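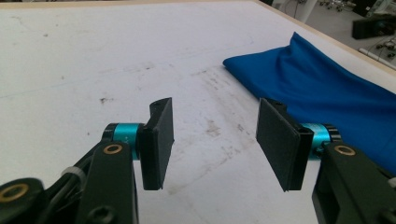

Ticket 659
Product: Mitden table, large
Opened by: Kathleen Costello
Assigned to: Lợi Lưu, Drimholm customer help
Status: Closed

Hello, and thank you in advance for reading what I'm afraid will be a long message about a table. We bought the large Mitden from you in April for our workroom, and on the whole we love it, but for the past few weeks the top has had a tacky feel that I can't get rid of. It's the white top, as you can tell from the picture, and we chose the white on purpose so that small dark parts would be easy to spot on it. The trouble is that paper now sticks to it. If I leave an envelope there over lunch and pick it up again, it comes away with a little tug, and if you lean your bare forearm on it in the afternoon you feel it let go of you. I have wiped it with warm water, then with dish soap, then with a kitchen spray, and each time it feels fine for an hour or so and then goes right back. Order number is 355 if you need it. Is the finish breaking down, or am I doing something wrong? I would much prefer to hear that it's me!
Kathleen Costello

Reply from Lợi Lưu
Hi Kathleen, thanks for such a thorough message, it saves me a lot of asking. I don't want to guess about the finish yet. Could you tell me three things: is the tackiness all over or only where people sit, does it get worse as the day goes on, and has anybody used a polish or a wax on the table at any point, even once? Please hold off on the kitchen spray for the moment.

Reply from Kathleen Costello
Good questions, and I went and felt all over the table like a person reading Braille. It is worst along the long side nearest the window and down the middle, and the two short ends are nearly all right. It does get worse in the afternoon, when the sun has come around. As for polish, I said no to myself very firmly and then looked in the cupboard under the sink, and there was a bottle of Dendik furniture cream, half gone. I asked at coffee and yes, my colleague has been giving the table "a quick going over" on Fridays, out of pure kindness, since her own dining table at home looks so lovely with it. I haven't had the heart to say much about it yet.

Reply from Lợi Lưu
That's very likely our answer, and please be gentle with her. A cream like that is meant to sink into bare or oiled wood. The Mitden top is sealed, so the cream sits on the surface, and when it warms up it softens. Soap takes off a thin layer and leaves the rest.

Please try this on one short stretch by the window first:
1. Mix white vinegar and warm water, one part to 3.
2. Wring the cloth out well and wipe a strip as wide as your arm is long.
3. Leave it for around 9 minutes, then wipe again with plain water.
4. Dry it with a clean towel straight away, and don't let it air dry.
5. Lay a sheet of paper on the strip overnight and see if it lifts freely.

If the strip is still tacky in the morning, repeat once before doing anything stronger.

Reply from Kathleen Costello
Well, I did the strip on Wednesday after everyone had gone, and the towel came up with a yellowish smear on it that I was rather horrified by. The paper lifted off in the morning with no tug at all. I have since done the whole top — twice down the middle, which needed it — and it feels the way it did when it came out of the box. There is one dull spot left, about the size of a coaster, near the window. Should I worry?

Reply from Lợi Lưu
I'm so pleased! The dull spot is probably the last of the cream, or a place that got rubbed harder. Give it one more round with the vinegar mix and a soft cloth, and no scouring pads. For every day, a damp cloth and a dry one after it will do.

Reply from Kathleen Costello
Spot gone. The cream has gone home with its owner, who took it very well and has asked for the vinegar recipe. I had been looking at the Afridi desk mats to cover the sticky part and now I don't need them. Please go ahead and close this, and thank you for your patience.

Closed by Lợi Lưu. Cause: furniture cream on sealed top. No replacement sent.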